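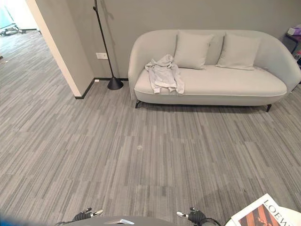 Figure 2. Gray sofa with two throw pillows.

4.2 Importing a texture set into Nedden

1. Open the Assets panel and select Import > Texture Set.
2. Choose the folder that holds the color, normal and roughness maps. All maps must share one base name.
3. Set Tile Size to 500 and click Apply.
4. Drag the set onto the mesh in the level view.

Note: Sets made in Tarkska load with the green channel flipped. Clear Invert Y before step 4.

Caution: Reimporting overwrites edited materials. Save the level first. If error 108 appears, a map is missing.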